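Search this blog Go

Sorting by hand, sorting by arm

3/21/22 by Noreen Kiani

I have worked in the gear room at Flasus for six years. We don't cut the gears. They come to us from the shop in El Idrissi's old building across the yard, and our job is to look them over, sort them by size, put them in trays and send them to the people who build the Triditz gearboxes. A full order is 600 pieces. When I started, that was a day and a half for two people, and your thumbs knew about it afterward.

Last June we were told that part of the sorting would be done by an arm with a hand on it. The meeting was short. The plant manager said no jobs would go, and so far none have, though a man who retired in the fall was not replaced. I put that down because people ask me and I would like to give them the whole answer.

What has changed most is what I do with the hours. I used to handle every gear. Now I set out the parts, watch the pick, step in when it goes wrong, and write down what went wrong. The writing down is new. Flotley, the company that does our software, wants a note for each miss, and the form has more boxes than I think it needs. I have told them so. They took out two.

The pay question took longer. Watching a machine was at first put in a lower grade than sorting, on the idea that it was lighter work. It is lighter on the hands. It is harder on the attention, and you can't talk to the person next to you the way you could when your fingers knew the job. We brought this up and after some 2 months the grade was put back where it had been. I don't think anyone meant harm by it. They had not stood there for a shift.

I do miss the talking. Two of us used to sit across from each other with the trays in the middle, and I heard about every wedding and every bad transmission in that building. Now we stand at different ends of the room and keep an eye on things. At break we catch up, but it's not the same as four hours of nothing in particular.

On the other side, my wrists are better. I stopped wearing the brace at night. A younger woman on our crew has moved over to setup, and she is good at it — she learned more about motors over one winter than I have in all my time here. She would not have had that chance at the old bench.

People outside picture something faster than what we have. They ask whether it makes me nervous, and I say it makes me patient. Small gears are the ones I spend the most time on, as they lie low and there is not much edge to get hold of. We put a soft pad under some of the work so the fingers have a little give beneath them.

The next thing they want is for one person to cover both ends of the room. I have said I would try it for a week if I could stop it when I thought it should be stopped, and I am waiting to hear. My own view of the job is that it still comes down to knowing gears. You have to see that a part is sitting badly before the hand gets to it, and you only know that from having picked up a lot of them. Take a black gear tipped partly on its edge in a white dish, with a small one lying on the cushion right by the fingertips. I look at the tipped one first, and I would want whoever takes over from me to do the same.

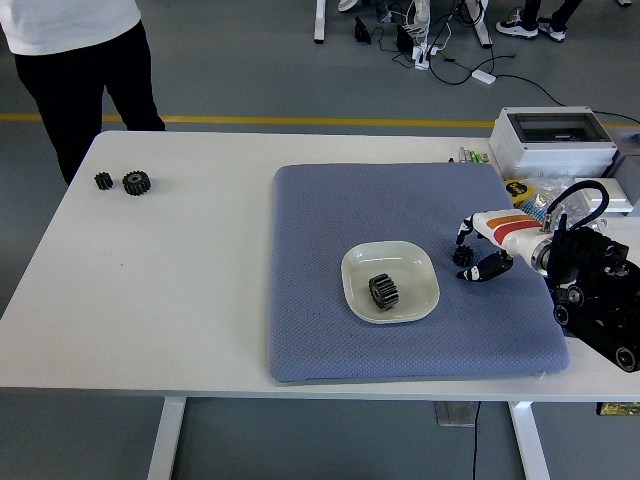 Comments

dale_r: We went through the same thing with the pay grade at our place and never got it back. Good for you for pushing.

Marguerite: Do you get any say in what order the parts get set out, or does the software decide that?

Noreen Kiani: Marguerite, mostly the setup crew decides. We can ask for a change and they usually make it.

toolcrib44: Glad to hear about the wrists. Mine are shot.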